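Mesby Commissions Second Series of Preschool Animation "Nultau"

Children's broadcaster Mesby has commissioned a second series of Nultau, the animated program for viewers aged 3 to 6 produced by Lykkegaard. Delivery of the new episodes begins in December.

The series follows a moth and a lighthouse keeper in the harbor town of Mallstead. Each episode is self-contained and carries a single narrator, with no character dialogue. Snædís Laxdal returns as narrator for the English version.
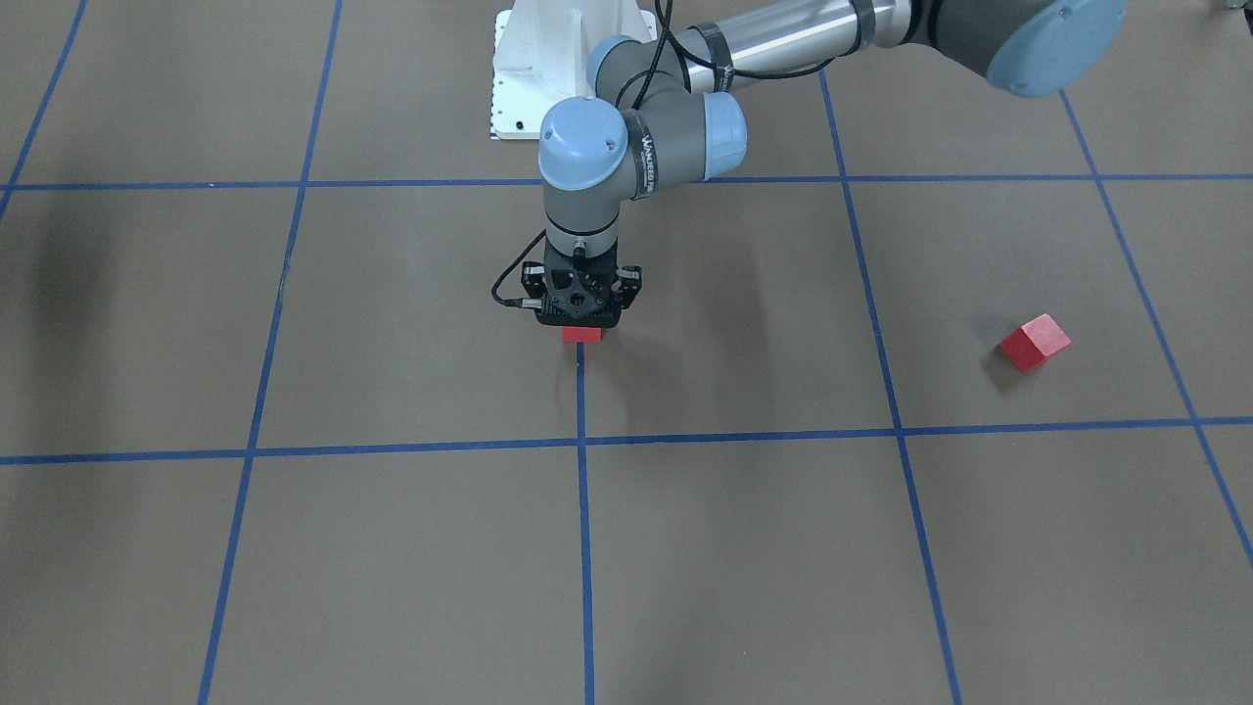 Reading time: 2 minutes

Series 2 is directed by Ingvar Frandsen from scripts by Guðlaug Ravn. Backgrounds are painted on paper, scanned and composited digitally – the same process used for the first series. The background library now holds 366 paintings, all of which remain available to the new episodes. Title music is unchanged.

"The episode length and format stay as they were," said Elínborg Norðdahl, producer at Lykkegaard. "The main technical change is a revised color grade for the night sequences."

Mesby holds first broadcast rights in English. Rights for other languages are handled by Lykkegaard, and dubbing scripts will be supplied with separate music and effects tracks.

Press contact: Skarphéðinn Sveinbjörnsson, Lykkegaard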